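Ranger et débarrasser la vaisselle : ce que les machines savent faire, et ce qu'il vaut mieux garder pour soi

Fiche pratique du service Vie domestique d'Angate – rubrique Cuisine

Les lecteurs de nos fiches nous demandent régulièrement s'il est raisonnable d'attendre un appareil capable de débarrasser la table et de ranger la vaisselle. La réponse dépend de la tâche. Le lavage est automatisé depuis longtemps ; la manutention qui le précède et celle qui le suit restent, dans la quasi-totalité des foyers, un travail manuel. La présente fiche fait le point et rappelle quelques règles d'organisation utiles dans les deux cas.

Où en est-on ?

Un bras articulé saisit correctement un objet rigide, isolé et de forme connue. Les difficultés commencent lorsque les pièces se touchent. Une assiette posée à plat sur une autre offre peu de prise, et deux couverts croisés se déplacent ensemble dès que l'on en soulève un. Le verre et le plastique transparent compliquent encore l'opération, car les capteurs en distinguent mal les bords.

L'atelier Ulloto, qui suit ces questions pour notre service, a relevé 288 essais de rangement d'un petit service de table. Les gobelets ont été les pièces les mieux saisies. Les couverts couchés contre une paroi ont demandé le plus de reprises, et 19 essais ont dû être interrompus par l'opérateur. La durée reste également un obstacle : une personne vide un bac de cette taille en moins d'une minute.
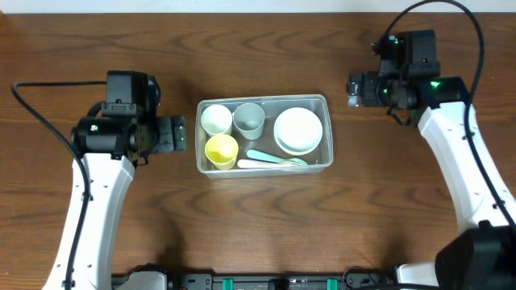
Bac transparent garni de trois gobelets, d'assiettes empilées et de deux couverts, entre deux bras robotisés.

Le bac de regroupement

Le bac unique est conseillé à tous les ménages, équipés ou non. Il réduit les allers-retours entre la table et l'évier et limite la casse. On choisira un modèle rectangulaire, aux angles arrondis, assez large pour que les assiettes reposent à plat.

Placer les assiettes en premier, d'un seul côté, la plus large en dessous.
Grouper les gobelets du côté opposé, ouverture vers le haut, après les avoir vidés.
Coucher les couverts le long d'une paroi, sans les glisser sous les assiettes.
Transporter les couteaux pointus à part.
Ne pas dépasser le bord du bac.

Pour les très jeunes enfants, un service de couleurs différentes facilite l'apprentissage du tri. La gamme Patrício, que nous utilisons dans nos ateliers, convient à cet usage.

Faut-il attendre pour s'équiper ?

Nous ne recommandons pas, à ce jour, l'achat d'un bras de manipulation pour la cuisine familiale. L'appareil occupe une part importante du plan de travail, exige un réglage précis et suppose une surveillance constante. Le budget est à considérer : une installation d'essai comme celle du centre Cesport revient à quelque 2 000 euros, hors entretien.

En collectivité, la question se pose autrement. La vaisselle y est uniforme, les bacs sont identiques et les gestes se répètent – conditions nettement plus favorables. Les établissements intéressés peuvent demander une visite du centre Cesport auprès de notre secrétariat. Les demandes pour la prochaine session sont reçues jusqu'en novembre.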